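2025-07-20

Pre-season again, and my knees know it before I do

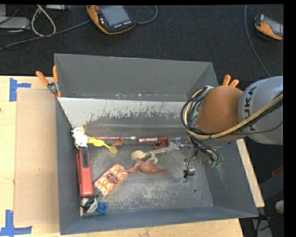

Why would a man who stopped playing prop years ago still turn up to the first Sunday session in July? To hold the tackle shields, mostly, and to see which of last year's lot have come back for more.

Flosgate looked lovely this morning, I must say, with the grass far longer than it ought to be and the posts freshly painted (one coat, by the look of them, and they'll want another before the league starts). I got there far too early as usual and walked a lap with my tea, then another lap, and by then Kidus Tilahun had arrived with the bag of balls over his shoulder and a list of drills as long as your arm. He has taken over the forwards this year and he is taking it terribly seriously, bless him. We did scrum engagement until my ears rang, and then lineouts, and I have to admit the new call system is a good deal simpler than the one I grew up with. Even the young hooker had it by the end, and he spent most of June throwing to the wrong man.

The backs were down the far end with Caroline Athumani, running the same switch move over and over. She wants it sharp for the friendly at Kimaro, which is only two weeks off. Kimaro beat us home and away last season and I still go hot thinking about the second one, when we were ahead with five minutes left and kicked the ball straight to their full back. I know it's only a game! But I lay awake over that kick, and I wasn't even on the pitch.

Then a bit of touch to finish, and I let myself be talked into joining in, which I am paying for now with a bag of peas on each knee. I did get one pass away that I was pleased with, a long flat one off the left hand, and Caroline shouted something kind from the touchline, or I think it was kind.

Stayed on for a bacon roll and a natter about fixtures. Prallari have asked to move our game to the evening, and Kidus isn't keen as half the pack work lates, so that will rumble on for a while yet. Biltar are back in our division too, and I always enjoyed that trip, with the wind coming straight off the hill and the best pie in the county afterwards.

Must remember to wash the bibs tonight and hang them out before work. Also to ring Kidus about the spare scrum cap, the blue one, as I'm nearly sure it's still in the boot of my car.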